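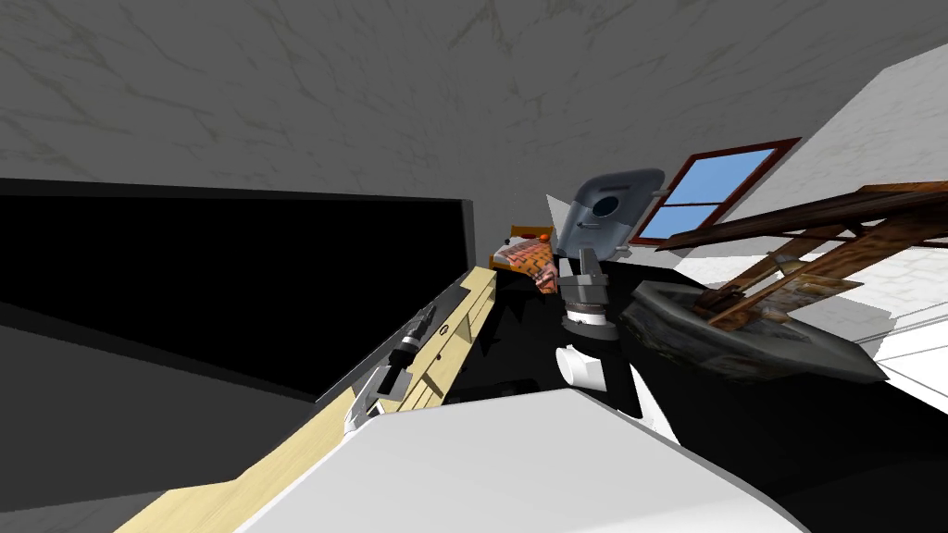

Getting a simulated home past your own doubts

Every student in our robotics club wants to drive the arms in the first hour. I let them, and then we do the work below, as most of what looks fine in a simulated room is not fine. This page is for new members who have Drovik installed and have finished the two Dullora warm-ups.

1. Load the room and touch nothing. Let it run for 40 seconds. If an object drifts or shivers while the robot is still, its collision shape is bad, and you will waste an evening blaming your controller.

2. Look through the head view. Generated rooms put things together with no sense at all. Ours has a bed, a big black panel like a screen and a stone basin under a weathered wooden structure like a well roof, all within one view. Fine by me, but don't tell the judges it is a realistic home. Marisol Blackwood tried that at the Holloway meet in April and spent her whole slot defending the furniture.

3. Check both arms against the nearest furniture. Bring the left one forward over the long wooden unit, slowly, and log contacts. Zero contacts with a visible overlap means the mesh and the collision shape disagree. Trust neither until you know which is wrong.

4. Pick a target and write down what success means before you move. "Gripper near object" is not success. I want the object lifted and held for 2 seconds, then put down.

5. Run it 7 times with the start pose changed each run. Report all 7. Aurelio Camacho will ask for the failed logs first, so save those too.

6. Only then turn on the Vondo planner. It is quick and it likes tidy rooms. I have yet to see it cope with glossy dark floors when the depth noise is on – maybe your settings are better than mine.

If step 5 gives you a perfect score, go back to step 3. Perfect scores in this club have usually been a gripper passing through something.

Logs go in the shared folder by 5th January, named by room and then by run number.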